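Recording bin-picking demonstrations by remote control

This page covers the procedure for recording pick demonstrations on an industrial arm with a handheld remote controller. It assumes the arm is already mounted, the gripper is calibrated, and you have been through the safety briefing for your cell. It does not cover training. For that, see the Senitz notes.

What you need

An arm with a streaming position interface
A two-finger gripper with a position readout
The remote controller and its enable switch
A metal bin, clamped to the table
A set of small household objects
Two people, one to drive and one to watch the arm

Set up the bin

Place the bin well inside the reach of the arm. If the elbow is close to straight at any corner, move the bin closer to the base. Clamp it at the rim, on a side the wrist does not need to pass over. An unclamped bin creeps a little with every contact, and after an hour the recorded wall positions no longer match the real ones.

Enter the bin floor height in the workspace file. Jog the closed gripper down until it just touches a sheet of paper on the floor, read the height, and add 2 mm. That becomes the lower limit. The controller will clip any command below it, so the driver feels a stop in the motion but the fingers do not dig in.

Check the cable loops next. Turn the wrist through its full range by hand-jogging at low speed and watch the dress pack at both ends. The loops should stay slack at every angle and should not swing under the fingers. If they do, retie them before recording anything — a cable crossing the wrist camera spoils more runs than bad driving does.

Map the controller

The default mapping is relative. Squeezing the enable switch sets the current hand pose as zero, and hand motion after that is added to the tool pose. Release the switch to reposition your hand. This is called clutching, and new drivers do it too seldom. If your wrist is bent past the point of comfort, release, straighten it, and squeeze again.

Start with translation scaled to 50 percent and rotation at one to one. Full-scale translation feels more natural in open space but gives poor control between the bin walls.

Drive the pick

Start every episode from the home pose with the gripper open. Press record, then squeeze the enable switch.

Move above the target first and stop. Rotate the gripper so that the fingers will close across the short side of the object. For long, narrow objects such as a brush, this means turning the wrist until the fingers sit on opposite sides of the body. Do the rotation at height. Correcting it near the floor drags the fingertips into whatever is next to the target.

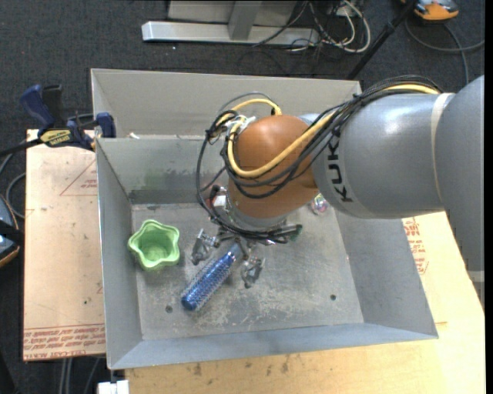
Sharada Gowda

Descend in one steady motion. Round objects roll if one finger touches early, so center the gripper before going down and make no sideways moves in the last part of the descent. Close the gripper fully and wait until the position readout is stable. Lift straight up until the fingertips are clear of the rim, hold still, and press stop.

An object near a wall needs a different approach. Line up the fingers parallel to the wall if the shape allows it. If it does not, tilt the tool away from the wall and come in at an angle. Keep an eye on the wrist and the arm link as well as the fingers, as the wide parts of the arm will reach the rim first.

Failed grasps

If the object slips and stays in the bin, do not stop the recording. Open, rise, line up again and make a second attempt in the same episode. These recoveries are useful to the model. Limit it to 2 attempts. After that, lift clear, stop, and mark the episode as failed.

Discard an episode only if the enable switch dropped out, the arm faulted, or someone reached into the bin while recording was on.

Label and check

Type the object name from the shared list, with no extra adjectives. The Radebe set currently holds 917 episodes, and much of the cleanup on it went into objects that had been given several names by different drivers. Masaru Honda keeps the list and will add entries on request.

Play back the first episode of each session before recording the second. Look for three faults: a gripper signal that lags the video, a pose trace with flat steps in it, and a missing camera stream. Flat steps usually mean the controller has lost tracking. Restart it and repeat the zeroing step.

Rearrange the objects between episodes with the arm disabled. Change the angles as well as the positions, and use the corners.

At the end of the session, return the arm to home, release the enable switch, and copy the session folder to Cumine. Keep the local copy until the checksum file appears next to it.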